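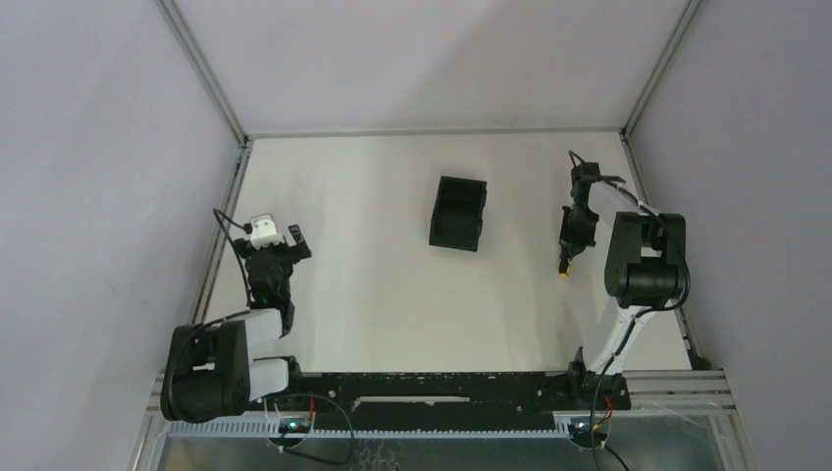 The finger trials at Skumiswood have finally started, and I've been in and out of the workshop so often this July that Adel Sqalli has stopped asking whether I want tea and just puts one down next to me. What's being compared is two sets of gripper fingers and, in the second half, two controllers, all on the same pair of arms and all doing the same dull job: pick up something small from the white surface, carry it over to the black bin, let go, come back. The right arm is doing the work for now, with the Sodine fingers on it, the narrow ones, and it's got them closed round a little piece with a bright yellowy-orange tip, a bit nearer the front than the bin. I like that piece very much. It's the only cheerful colour on the bench and it's been the most awkward thing to pick up by miles.

A bit of background for anyone who missed the last update. The workshop has been running on the Welulel fingers ever since the arms were bolted down. They're broad, they're tough, they came with the grippers, and for most things they've been fine. Mohcine Benmoussa, who runs the benches, is very fond of them and will tell you so. The trouble began when the work moved on to smaller parts. A wide finger next to a small part is a clumsy thing (imagine picking up a pea in oven gloves) and the arms kept nudging things along the table before they got hold of them. Dehua Yan suggested the Sodine set, which tapers towards the end, and after a fair amount of back and forth over the price a set arrived in the post in a padded envelope with no instructions in it whatsoever.

So, the rules. Each set gets 115 picks with each of four small parts, same starting places, same bin, same speed. The bin is put down at a slight angle on purpose, which I'd assumed was sloppiness until Ismail El Idrissi put me right. He wants the wrist to have to turn a bit on the way over. If the bin sits dead square to everything you can get away with a lazy path, and then somebody knocks it in real use and the whole thing falls to bits. He's written the starting angle on a scrap of card, and the card lives in his shirt pocket, and I do worry about wash day.

A pick counts as good if the part ends up in the bin and the arm didn't need a second go. A second go counts as half. Dropping it anywhere else is nothing at all, even if it lands on the rim and sits there looking hopeful. There was quite a discussion about that last one! Sayaka Murakami held out for giving it a quarter, lost, and has been noting those down in a separate column anyway.

The first results are in for the Welulel fingers, all four parts, and they're better than I expected. The two chunkier parts went in nearly every time. The thin one was hit and miss, and the one with the coloured tip was mostly miss to begin with, then improved a lot once Adel lowered the approach by a whisker. That set off another discussion, naturally, on whether lowering the approach halfway through is cheating. They decided it was, threw the lot out and ran that part again from the start at the new height. I thought this was very noble of them. I also noticed that it was Adel who had to do it.

The Sodine set is about halfway. With the thin part it's a joy to watch, it just slides in either side and lifts. With the chunky ones I'm less sure. There's not much finger to hold a heavier thing with, and a couple of times the part has swung round in the grip on its way over, so it goes into the bin at a funny angle. It still counts. Mohcine says it shouldn't, and he may have a point if you ever wanted the parts to land facing the same way, but that isn't what this round is for. 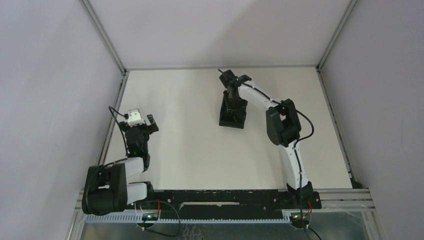 Now the controllers, which is the half I understand least, so bear with me. Up to now everything has been driven by the old controller, a home-made affair that Ismail and Dehua put together and have patched ever since. It works, but it has moods. It likes a 20 minute warm-up before it will hold a position properly, and if you skip that the arm settles a touch low for the first few moves and then creeps up to where it should be. You can allow for it when you know. New people don't know, and they lose a morning to it.

The Tazi is the challenger. It's a bought-in controller, they have it on loan until the end of the summer, and the big claim for it is smoother stopping. I was allowed to drive the arm with it for a bit (the left one, well away from anything I could break) and yes, you really can feel it. With the old one there's a small shiver at the end of a quick move, and you learn to wait for it before you close the fingers. With the Tazi I hardly noticed any. Dehua reckons that shiver is behind a good share of the bad picks with the narrow fingers, as a thin fingertip wobbling even slightly beside a thin part is going to touch it, and once it's touched it the part has moved and you're closing on thin air.

That's a lovely theory and I hope it holds up, but it does make a muddle of the comparison. If the Sodine fingers only shine on the Tazi, is it a good pair of fingers or a good controller? Sayaka's answer is to run all of it both ways: both sets of fingers on the old controller, both on the Tazi. It doubles the work, and there was some groaning, but I can't see how else you'd do it. She's drawn up the order so that they swap back and forth instead of doing all of one and then all of the other, in case the grippers themselves loosen up as they go.

Wear is the other thing on everybody's mind. The Welulel fingers have done thousands of picks and look it, but they still close the way they did when they were new. The Sodine ones are slimmer, and slim things bend. Once the scoring is finished, whichever set wins goes on for a long run of 2,000 cycles, open and shut on the same part, and then they'll repeat the first test and see if anything's drifted. Mohcine wanted the loser to do it as well, for fairness. He's been told he can do that one himself if he's got the time.

A few smaller bits of news while I'm here. The cables have been a nuisance. When the wrist turns over to reach the far side of the bin, the slack has to go somewhere, and on one of the early runs it snagged and tugged the arm enough to spoil the pick. Adel has left more of a loop at the elbow since then and it seems happier. He'd like to clip the whole lot down properly, but Ismail won't have anything changed until the first round is done, and quite right too, annoying as it is to look at.

Changing the fingers over takes longer than any of us would like. The Welulel ones come off in no time. The Sodine set has tiny screws that need a tiny driver, and the driver goes for a wander every single evening. If you've been in the workshop lately and have found a very small screwdriver in your coat, please bring it back, there'll be no questions.

And the lighting was a worry for a day or two. In the late afternoon the shadow moves across the back panel, and Dehua wondered if it might be putting the part-finding off. They ran the same part before lunch and again at half past four and couldn't find any difference worth writing down, so that's been crossed off the list and I can stop being shooed away from the window.

If you want my guess, and I've been asked for it by no one, I think they'll end up keeping both. Narrow fingers on one arm, broad ones on the other, and let each arm take what suits it. Sayaka thinks that's likely too. Mohcine says it's a waste of a good pair of arms and that with a proper rubber facing the Welulel fingers would pick up anything you like. He's promised to make some facings to prove it, and Adel has cleared him a slot after the long run.

The rest of the Sodine picks should be finished before the month is out, and then it's over to the Tazi for the second half. Anyone from the other benches is welcome to come and watch, just don't lean on the table, and do knock first if the door's shut, as it usually means they're in the middle of a scored run. I'll put the full scores up when Sayaka lets go of them, separate column and all.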